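Advice firms still waiting on fee accruals as platform change beds in

Small advice firms that bill clients through a custodian platform have spent most of the quarter reconciling fees by hand, after a change to the way accrued charges are calculated on part-month balances. Some have been paid in full. Others have been told that their fee instructions were rejected at validation, and have had to submit them again.

Siiri Pärn runs operations at Mernik, an advice firm with three offices and a client book made up largely of retired couples and owners of small businesses. Mernik moved its accounts to the Shibata platform in January. Pärn had expected a difficult first billing run, and had set aside two staff for it. The run took six working days.

"The transfer of assets was clean," she said. "Holdings matched, cost basis matched, standing withdrawals matched. The fees did not match, and we had tested the fees."

The firm submitted 1691 fee instructions in the first run. Of those, 200 came back with a rejection code that the platform's own guide described only as a schedule mismatch. Pärn's team went through the rejected accounts one at a time and found that nearly all belonged to households on a tiered schedule, where the percentage charged falls as the combined balance rises.

Under the old arrangement, Mernik worked out the household total itself and sent the custodian a cash amount for each account. Shibata takes a rate and works out the amount. Where two accounts in a household had been opened on different dates, the platform treated them as separate until the first full month had passed, and then found that the rate supplied did not agree with the tier it had assigned.

"It is a defensible rule," Pärn said. "If you read the fee agreement literally, a household exists when all of its accounts are open and linked. Our agreement doesn't say that. It says the household is whatever we and the client have listed on the schedule. So the platform was applying its definition to our contract."

The remedy was to send flat amounts for the affected accounts and to switch them back to rates the following month. Pärn said the rejected instructions were cleared that way, but that the workaround had a cost of its own. A flat amount does not carry the supporting calculation into the client statement, so the firm wrote to each household with a separate breakdown.

She was asked whether clients had complained.

"A few rang. Most of those wanted to know why there was a letter at all. One client had done the sum himself and was out by a few pence against ours, and we went through it with him. He had used the closing balance and we use the daily average."

The question of which balance to use comes up often in her work. Mernik bills in arrears on the average daily balance. Many firms of its size bill in advance on the closing balance of the previous quarter, which is simpler to check but requires a refund when a client leaves part-way through. Pärn said she would not go back to billing in advance, even though it would have avoided most of the trouble with the new platform.

"Refunds are where firms get into difficulty with examiners. You have taken money for a service not yet given, and the client has gone, and somebody has to remember to send it back. With arrears the worst case is that we are owed something – and we can live with that."

Elīna Petrauskas, who advises firms on compliance from an office in Drellville, takes a similar line. She reviewed Mernik's fee schedule before the move and has since looked at those of several other firms making the same change. In her view the weak point is usually the written agreement.

"The agreements are old," Petrauskas said. "They were drafted when a person with a spreadsheet decided what counted as one household. The spreadsheet had exceptions in it and the agreement never caught up. When a platform automates the calculation, the exceptions have nowhere to go."

She recommends that a firm list every exception before migration, attach each one to a clause, and drop or redraft any that cannot be attached. At Mernik the exercise produced 36 items. They included a discount for adult children of existing clients, a minimum fee waived for two charities, and a cap agreed by letter with the pension scheme of Kokwood, a manufacturer whose account the firm has held since before Pärn joined.

The Kokwood cap caused the longest discussion. It was expressed as a yearly maximum, while the platform can apply a maximum only to a single billing period. Dividing the cap by four would have given the wrong answer in any year when contributions arrived unevenly.

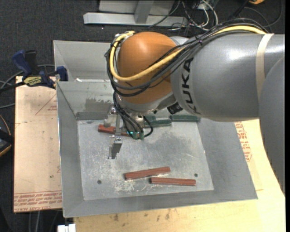
"We left that one outside the automated run," Pärn said. "The trustees have a figure they approved, and they are entitled to be charged on it. It takes a member of staff under an hour each quarter. I don't see a case for rewriting an agreement to save an hour."

Petrauskas agreed, with the condition that a manual account be reviewed by a second person and the review recorded. She also asked that the firm keep the daily balances used in the calculation, and a copy of the trustees' letter with them. Mernik now stores both in the client file at the close of each billing run.

The second run was shorter. Pärn's team sent the household links to the platform ahead of the fee instructions, and held back accounts opened during the period so that they could be billed as flat amounts from the start. She said she would like the platform to accept a household effective date, and has put the request in writing. Shibata has acknowledged it without giving a date for a decision.

In the meantime the firm is redrafting its standard agreement. The new version defines a household by reference to the signed schedule, states the balance method in the same clause as the rate, and sets out what happens when an account is opened or closed during a quarter. Existing clients will be asked to sign it at their next annual review, starting with the tiered households.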